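Rison schools adopt single supply list

RISON – Thursday, September 12, 2024. The Rison school district has replaced its separate grade-level supply lists with one list covering all elementary grades. The change applies to 1074 students at two schools, Jodby Elementary and Medrano Elementary.

Under the previous system each teacher set requirements individually. Items are now purchased in bulk by the district and issued by classroom. Families pay no fee for the basic set, which covers pencils, erasers, lined paper and one folder per subject. 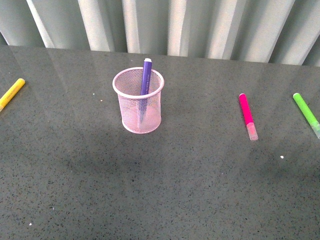

Backpacks, lunch containers and gym shoes remain the responsibility of families. Calculators are issued on loan in fifth grade and must be returned at the end of the school year.

Jodby Elementary, with 513 students, received its full order before classes began. Delivery to Medrano Elementary is partly complete – lined paper is on back order, and existing stock is being used until it arrives.

The district will review usage in December and adjust quantities for the second semester. Requests for replacement items go through the school office.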